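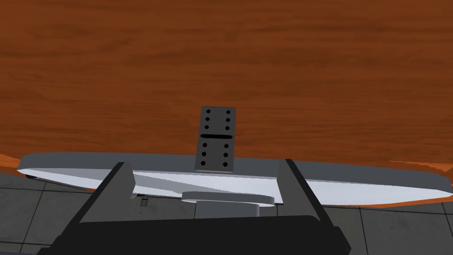

*Double-six, standing on end.*

# Wanted: 60 poor sleepers who don't believe the label

If you've been in a drugstore lately you have seen Etance. It's the powder in the tall tub, berry flavor, one scoop in water before bed. The tub says it "supports deeper, more restorative sleep." The website says more than the tub does, and the people selling it online say a lot more than the website.

We'd like to know whether any of it holds up, and we need people to help us find out.

The maker, Lundgren, points to a study. We asked for it and got a summary: two pages, mostly charts, no list of who dropped out and no word on what the comparison group was drinking. The people in it rated their own sleep and knew which powder they were getting. Maybe there's a better study in a drawer somewhere. We've written twice asking, and the second reply was a coupon.

None of that means the stuff doesn't work. It might. Plenty of us on this project have bought it, and one of us swears by it, though she also swears by copper bracelets.

## What you'd be doing

The trial runs 12 weeks, starting in June. You'll get plain tubs with a code on the bottom. Half hold Etance, bought off the shelf at full price. The other half hold a berry drink powder matched for color and taste as well as we could manage. You won't know which you have, and neither will the person handing it to you. The codes stay in a sealed envelope at an accountant's office in Hekcombe until the last diary is in.

Each night you'll:

- take one scoop in a glass of water before bed
- write down when you turned the light off
- wear the wrist tracker we lend you

In the morning you fill out a half-page diary. Please do it before you look at the tracker. We don't put much faith in the trackers either, to be blunt, but people will ask for the numbers and we'd sooner have them than not.

At the end you'll come in for a short interview. We'll ask which powder you think you had. If most people guess right, we'll say so in the write-up, and readers can mark down our results accordingly.
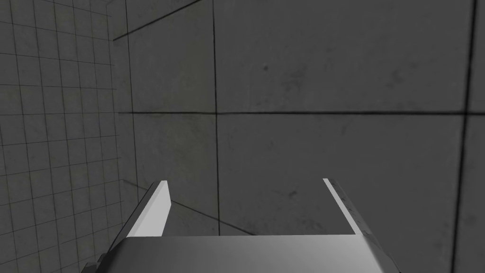
*Gripper with its two fingers apart.*

## Who we're looking for

Adults over 50 who have had trouble falling or staying asleep for at least three months. You should live close enough to get to Hekcombe or Plendale four times over the summer.

You can't take part if you:

- take prescription sleep medicine, or plan to start
- have kidney disease
- have been told you have sleep apnea and it isn't being treated
- work night shifts
- sell Etance, or live with someone who does

If you take any regular medicine at all, talk to your doctor or pharmacist before you apply. Bring the list to your first visit. And please don't stop taking something so that you can qualify. We will turn you down if we find out, and it could hurt you.

We'd like some doubters and some fans. Last year's vitamin survey drew almost nothing but fans, and the results weren't worth much.
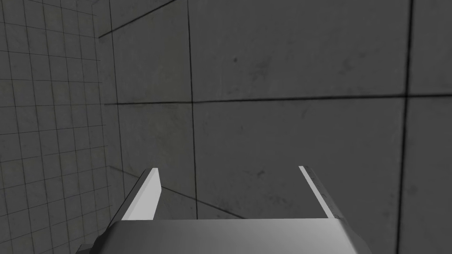 ## What you get

You'll be paid $100, half at the midpoint visit and half at the end. If you quit early you keep whatever you've been paid up to then, and we'd still like your diary pages — dropouts are exactly the people Lundgren's summary leaves out.

You will also get your own results, and the name of what you were drinking, after everyone has finished.

You won't get treatment. This isn't a sleep clinic, and if your sleep is bad enough to make driving risky you need a doctor more than you need us.

## Who's paying

Fair question, and you should ask it of every study you read about. The money comes from subscribers, plus a gift from a retired dentist with no supplement business that we could find. We take no ads from supplement makers. Lundgren hasn't paid for anything and hasn't seen the plan. They can read it the same day everyone else does.

An outside ethics board has reviewed the plan, and you'll get a copy of its letter with your consent form. Read both before you sign. If something in there sounds like sales talk, tell us.

Whatever we find gets published, including "no difference," which would be a dull headline and might well be the answer. Sixty people is also not many. A small effect could slip right past us, and we'll print that next to the result where it can't be missed.

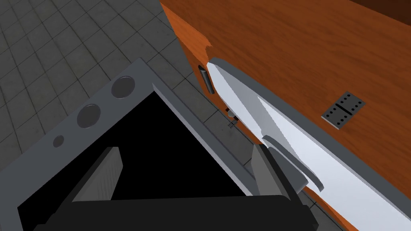

**Health Claims Desk — Plendale Reader Trials**

Ingvild Fjeld runs the trial and Gunvor Åberg handles sign-up and visits. Both will answer questions, including rude ones.

## How to apply

Pick up a form at the Plendale office or ask for one by mail. Leave your name and a phone number you really answer. Gunvor calls people back on Mondays, usually before noon, and the call takes ten minutes.

She'll ask how you sleep, what you take, and what you've already tried. Have you used Etance before? You can still apply, but you'll need four weeks off it first.

Spots are filled by drawing names from everyone who qualifies, so applying early won't help you. Couples may both apply. If both are drawn, you'll get separate tubs, and no swapping.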